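Best way to store dahlia tubers in a flat with no shed?
Asked in Growing & Gardens – 3 answers – 771 views
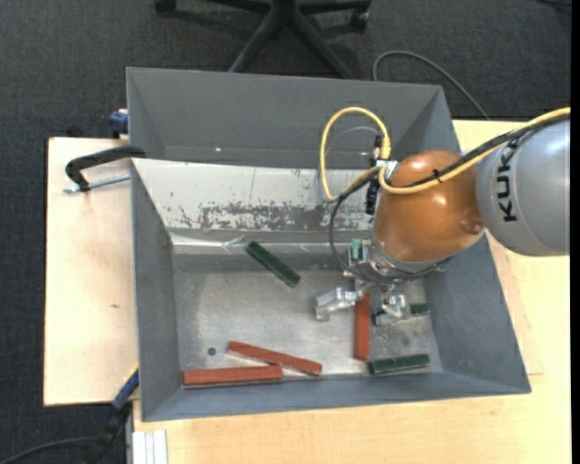
Large grey bin, light wood tabletop.

Hello all! I grew dahlias for the first time this year, in pots on a balcony in Urkance, and I am completely hooked. The dark red ones went on and on until the frost got them. Now I've lifted the tubers, shaken off most of the compost and cut the stems down to a hand's width, and I have no idea what to do next.

Everyone's advice starts with "put them in the shed". I haven't got a shed! I've got a hall cupboard (warm, the hot water pipe runs through it), an unheated porch shared with next door, and the space under the spare bed. There are 6 clumps, some quite big. Do I need to split them now or can it wait? And what do people pack them in? I've seen sand, newspaper, old compost and wood shavings all suggested on the same page.

Answer 1 (accepted)
Welcome to the club, there's no going back now! I kept mine in a second-floor flat in Mirnier for years, so it can be done.

Forget the hall cupboard. Warm and dry is what kills them, they go like old raisins by January. The porch is your best bet as long as it stays above freezing. Leave a cheap thermometer out there for a few nights before you decide. If it drops near zero, bring them in and put them against the coldest outside wall you've got.

First let them dry upside down for a week or two so the water runs out of the hollow stems. Then any box or tub will do, lid off or only resting on top. I use barely damp old compost, the sort that falls apart when you squeeze it. Shavings are fine too and much cleaner indoors. Sand works but oh, the weight of it – I carried one box of sand up the stairs and never again.

Don't split them yet if you're new to it. The eyes are so much easier to spot in spring when they start to swell, and every piece must have one or it won't grow. Label them now though! You think you'll remember which is which and you won't.

Look them over once a month. Anything soft, cut it off back to clean flesh and let the cut dry. Anything wrinkly, a light spray of water on the packing. That's really all the work there is until you pot them up.

Answer 2
Newspaper, cardboard box, under the bed. Done it every year, lose one or two, buy more.

Answer 3
I'd agree with most of the first answer but I do split mine in autumn, because they take up far less room and the flesh is softer to cut. Use a clean sharp knife. Some of mine are from the Maksymiv plant swap and those make tubers the size of sweet potatoes, so whole clumps just don't fit anywhere.

Also, if the porch is shared, watch out for mice. They had nearly a whole box of mine one winter. A bit of fine wire mesh over the top keeps them out and still lets the air in.

Comment from the asker: Thank you so much, this is brilliant! Thermometer is out in the porch as of 6 this evening and they're all hanging upside down over the bath. Already looking at the Grurkamar list for next year, there's a peachy one I can't stop thinking about.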